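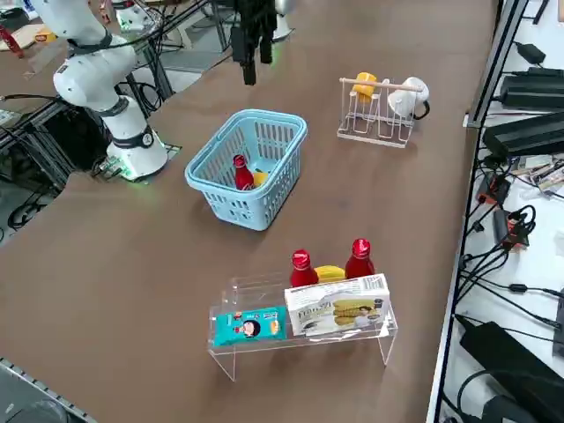 Basket, cup rack and clear shelf on the brown tabletop.

## Gallery: counter storage, May

Pages in this set cover small open storage for a shared snack counter at Vanside. The working strip is 90 cm wide, and every holder has to lift off for wiping. Layout by Jinlong Shao, labels by Leonora Belmonte.

**Basket.** Light blue plastic, slotted sides, handle openings in the rim. It holds a red bottle with a red cap and a yellow item next to it. Tall items lean unless the basket is filled.

**Rack.** White wire with a light wooden dowel across the top. Yellow cup on the left, white mug on the right - one vessel per side.

**Shelf.** Clear acrylic on two side legs. Teal snack package on the left, white "Francis" box on the right. Load limit for this position is 600 g.

Parts list: Jayson Samonte, sheet 17.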